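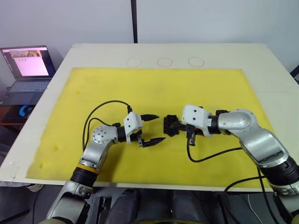
Keeping Cut Flowers Fresh at Home

Posted Wednesday, October 24, 2018

Most grocery store bouquets last longer than people expect if the first hour goes well. These are the steps we use for mixed bunches, dahlias and late garden roses.

Start with a clean vase

Wash it with hot water and dish soap, then rinse with a little bleach. Use a bottle brush for narrow necks. A cloudy ring at the bottom will foul new water by the next morning.

Cut the stems

Take 1 inch off each stem at a slant with sharp pruners or a knife. Kitchen scissors pinch soft stems, so save them for the ribbon. Strip every leaf that would sit below the water line. Roses can keep their upper thorns.

Let them drink first

Stand the stems in a deep bucket of cool water for 90 minutes before arranging, in a dark room if you have one. Hydrangeas can go in head and all for the last 5 minutes. Shake them gently afterward and let them drip in the sink.

Daffodils and tulips

Daffodils leak a sap that shortens the life of other flowers. Give them their own bucket overnight and don't recut them before they join the rest. Tulips keep growing in the vase – trim them every couple of days and turn the vase so they don't all lean toward the window.

Food and water

The packet that comes with the bunch is fine. Mix it to the amount printed on the back, even if your vase is smaller, and keep the rest in a jar in the fridge. Change the water every 3 days and wash the vase when you do.

Where to put them

Keep them off the radiator and away from the fruit bowl. Ripe apples and bananas give off a gas that makes petals drop. At night a cool porch is good, 60 degrees or under, as long as it doesn't freeze. By the end of November ours is too cold and we use the basement stairs.

Drooping roses

Recut the stem and lay the whole flower flat in a tub of lukewarm water for an hour. If the neck is still bent, cut it short and float the bloom in a bowl.

Next: drying hydrangeas without losing the blue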